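The Vintage Jersey Boom Deserves a Harder Look

Every April the resale apps fill up with old team shirts, and every April we are told they are a smart place to put money. I remain unconvinced. The latest push comes from Prellum, the resale site, whose spring note to members claims that prices for "heritage" jerseys rose 74 percent. Rose from what? The note doesn't say. It also leaves out the shirts that never sold, a handy group to forget when you are working out an average.

Then there is the word heritage. Firkedari, which sells through Prellum and takes a cut for "grading," gives that label to anything 18 years old or more. It will happily grade a shirt from photos alone. I don't know how you judge stitching or fabric weight from a phone picture, and the grading page is silent on the point. A top grade can push an asking price to $400. Asking, mind you.
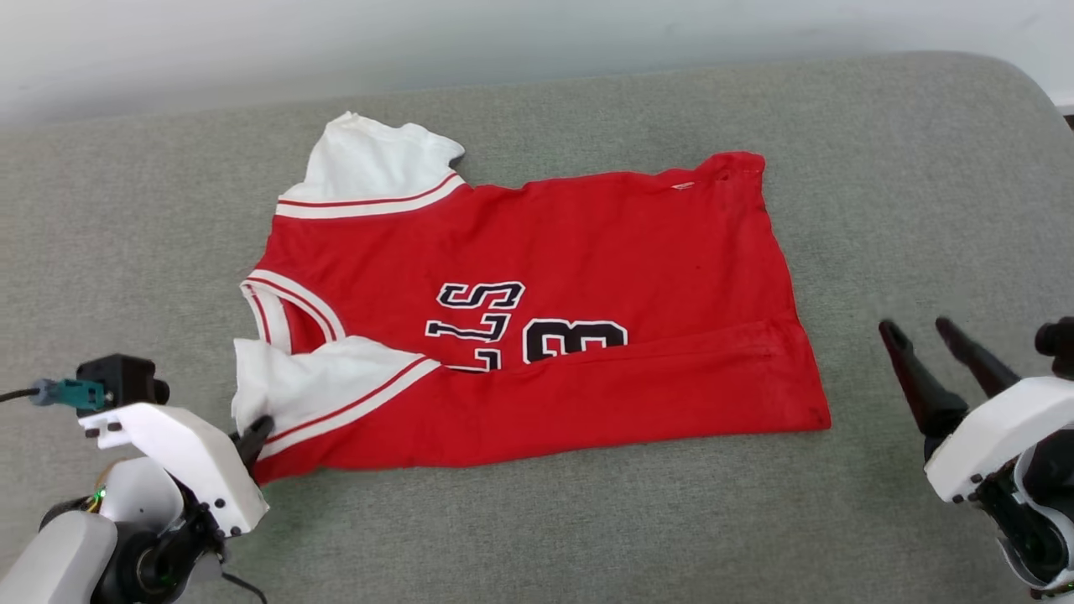

A red jersey with striped white trim. Lettering tells you very little about age.

My advice is dull. Ask for a shot of the inside tag, ask what the seller paid, and ask whether the grade is refundable if a second grader disagrees. I put that last one to 4 Firkedari sellers and got one reply, which was a discount code.

If you like a shirt, buy it and wear it. If someone calls it an asset, ask to see the sales.

More from this newsletter
Do Udum's "lifetime" sneakers last a lifetime?
Fernandes raises its returns fee again
Readers write: the trading card hangover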